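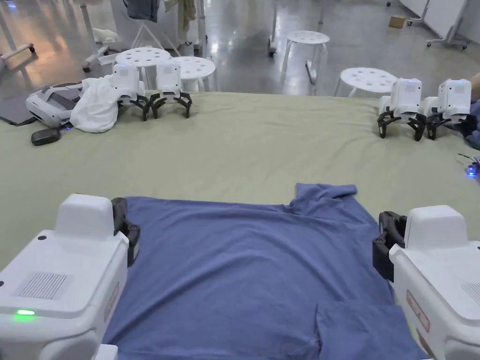 The **Partington Open Day** is a public demonstration of cloth-handling robotics held by the automation firm Cedeteck at its Partington workshop. First held in February 2019, it is known mainly for the folding table, a long-running display in which shirts and other soft goods are folded with two-finger grippers. Small event by trade standards. Free entry, no booking until 2020.

## Background

Cedeteck started out fitting conveyor lines for commercial laundries. Sorting and washing were already done by machine at most of its customers, folding was still done by hand, and several of them asked about it. The firm set up a small cloth group under Lachlan Faulkner, who had come over from the conveyor side. The first open day was his idea. Customers kept asking to drop in and see the work, so the group picked one day and let everybody come at once.

The name comes from the workshop, not the town of the same name, wich causes some confusion in listings.

## Format

Doors open in the morning. Short welcome, then visitors are free to walk between stations. No fixed route. Stations have changed from year to year but generally include:

- the folding table
- a sorting bench (towels, socks)
- a parts table where visitors can pick up and squeeze a spare gripper
- a talk, repeated after lunch

The talk is given without slides. Faulkner gave all of them up to 2020; since then the job has been shared around the group.

## The folding table

Main draw. The table is covered in sage-green cloth and the shirt is laid flat on it, body toward the operator. Two white hand-held grippers are used for the fold, one at each side of the shirt, with black jaws that close on the fabric. Smaller white grippers with curved black claws stand at the back of the table, in pairs.

T-shirts are the standard item. A plain blue one is typical. Plain colors are preferred by the group as creases are easier to see for people standing farther back, and a printed chest tends to get all the questions. Sleeves are the hard part. A sleeve left bunched up near the shoulder will throw off the first side fold, and the hem likes to double over on itself when the body is pulled. Operators are told to deal with both before going any further.

The usual sequence:

1. Grip both sides of the shirt and pull out the slack.
2. Flatten the sleeves.
3. Fold one side to the middle, then the other.
4. Bring the hem up to the collar.
5. Set the shirt aside, take the next.

Visitors may try it after watching a full fold. Most take several goes to get a clean edge. Children are allowed with an adult, grippers are heavier than they look.

Each fold made by staff during the day is recorded and kept. Cedeteck gave the total after the second open day as 4000 folds on file, counting workshop sessions as well as public ones. Visitor attempts are not kept.

## Partners

Cosell, a linen hire company, has supplied garments and towels from the start. Anance joined in 2020 and runs the sorting bench with its own staff. The two companies had a short disagreement over floor space that year, settled by moving the parts table closer to the door. It has stayed there.

## Attendance

The first open day drew 67 visitors, nearly all of them laundry customers. Later ones brought in students, a few school groups, and people from the surrounding streets. Numbers for 2020 were not published.

The 2021 event was put back from its normal February slot and held on April 26, 2021, with visitors let in by time slot and groups kept to 5 at each station. Talk was given outdoors. The sorting bench did not run.

## Reception

Trade visitors have been mostly positive, with the try-it-yourself part singled out. Complaints have centered on speed. A practiced laundry worker folds a shirt far faster, and several visitors have said so, loudly, at the table. Faulkner's standard reply is that the group is working on sleeves first and speed second.

Other complaints: parking, noise from the main workshop, and the talk running long. A request for fitted sheets has come up at every open day and the group has so far turned it down. Pillowcases were tried in 2020 and dropped by lunchtime, the corners kept slipping out of the jaws and the line of people waitng got too long.

## Related events

Cedeteck also holds closed demonstrations for customers, 2 a year, at the same workshop. These use the same table but run longer and allow customers to bring their own garments. Work shirts with buttons are the most common request. Results are sent to the customer in writing and are not made public.

## See also

- Laundry automation
- Robot end effector
- Teleoperation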